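[clubs-list] Re: Wednesday visit to Dareck, who's in?

From: Barry Treloar
To: the list
Subject: Re: Wednesday visit to Dareck, who's in?

I-seul Ra wrote:

> Did anybody go in the end? I had to drop out at lunchtime and I've
> heard two versions. In one the robots were wonderful, and in the other
> Vinzenz got stuck in the parking structure for most of it. I'd like
> to know (a) what they showed, (b) whether it's worth taking the
> school group in March, and (c) if there's somewhere to sit down.
> Also, does anyone have my umbrella from last time?
>
> I-seul

Both versions are correct. Vinzenz took the ramp marked Deliveries and was delivered. He joined us for the last part and the cookies.

We were 20 signed up and 43 at the door, on account of In-ho having forwarded the notice to his choir. Dareck took it well. They split us into two lots and walked one half around the offices while the other half had the demo, then swapped. If you go, try for the demo first. The office tour includes a long stop at a wall of framed certificates.

The demo itself is on the second floor, past the freight elevator, room 482. Our guide was a patient young woman from the Seol group, who do the arms. Clulatus is the software side, and they'd sent a man who stood by the door and answered one question, at length.

I had expected something orange and the size of a car. What you get is a pair of tabletop arms in a booth papered in pink leopard print. In-ho's altos were delighted. Imtiaz asked if it came in other colors and was told, with a perfectly straight face, that it did.

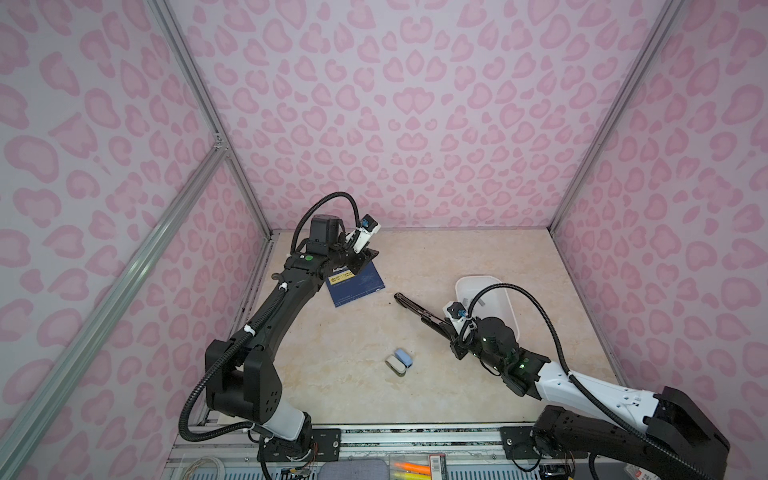 What they showed, in answer to (a)

1. The desk-clutter round. A dark blue booklet, two erasers, a white bin, an arm on either side. The guide talked us through how the two arms have to share a small space without bumping elbows, a skill my brothers and I never picked up. Each arm carries its own little camera at the wrist, so it gets a close view of whatever it's about to grab. Imtiaz wanted to know what happens if you move the booklet while it's thinking. She said people always ask that, and went on to the next slide.

2. The tray round. Same booklet, plus a long black stick sort of thing with a handle, and a white oval tray with three little gray blocks in it. The grippers got so close together in the middle that one of the altos grabbed my sleeve. The sleeve will recover.
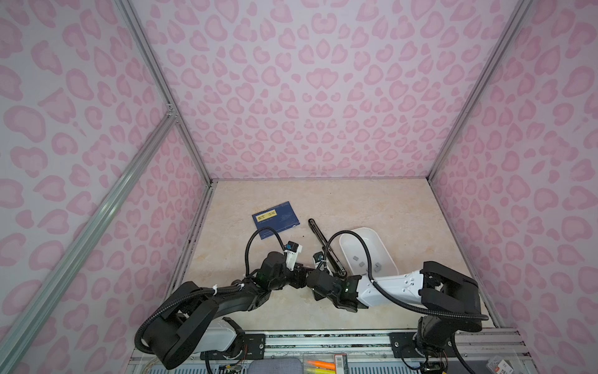

3. Questions. The best one came from a boy of maybe nine, somebody's grandson, who asked whether the arms knew about each other. The guide said that was most of what she worked on and gave him a longer and better answer than any of us got. The worst one was mine. I asked what the thing was for, and the Clulatus man came away from the door.

As I understood him: the arms aren't for sale as such, the point is the method, and the same approach is meant to carry over to packing and sorting work at their Voltinau site. He said they had 765 practice runs on file from that one booth. I wrote the number down because he seemed to want me to.

(b) Yes, take the school group. I'd ask for a smaller crowd than ours, though. The booth is little and the people at the back saw mainly the people at the front. Kids could be put in front on the floor. Ask them to skip the certificates.

(c) There are stools along one wall, not many, and the choir got them. Coffee downstairs afterward is decent and free. The cookies are the hard kind.

Your umbrella, if it's the green one with the bent rib, is in my trunk and has been since the waterworks trip. I'll bring it to the next meeting, unless it rains first, in which case I'll bring it slightly used.

Vinzenz asks me to add that the Deliveries ramp is on the left and the visitors' ramp is on the right, and that the sign could be bigger.

Barry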